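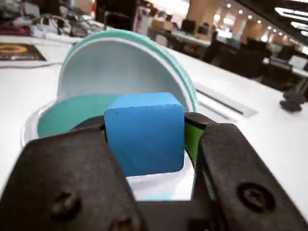

One packing-house manager in Havska told us that the early fruit sells itself and that the season is decided by whatever reaches the cold store after the tenth day. Other respondents put the turning point later, but the order of events they gave was the same: the air shipments clear first, prices hold for a short period, and the sea shipments then arrive together.

Figure 3. Blue cube held between two gripper fingers.

4.2 Timing of purchases and grower prices

The purchase records cover 397 growers in the Havska and Amrani districts and contain 2,581 separate deliveries. Each delivery note gives the gross weight, the grade and the price paid at the gate. Notes without a grade were dropped from the price series but kept in the volume series. Of the growers covered, 123 sold to more than one exporter during the same campaign, and these are treated as a separate group in the regressions.

Gate prices fell fastest in Amrani, where Varkorov was the main buyer and closed its collection points as soon as its sea contract was filled. In Havska, a second buyer - Darkex - stayed open after that date and took lower grades at a discount. The difference between districts remains when distance to port is included, although the coefficient is smaller. Rainfall in May, before flowering, has no clear effect on the closing price.

Deliveries under contract were recorded at the agreed price, even where part of the payment was held back until the fruit had been sorted.

Contact the editorial office | Copyright notice | Back to top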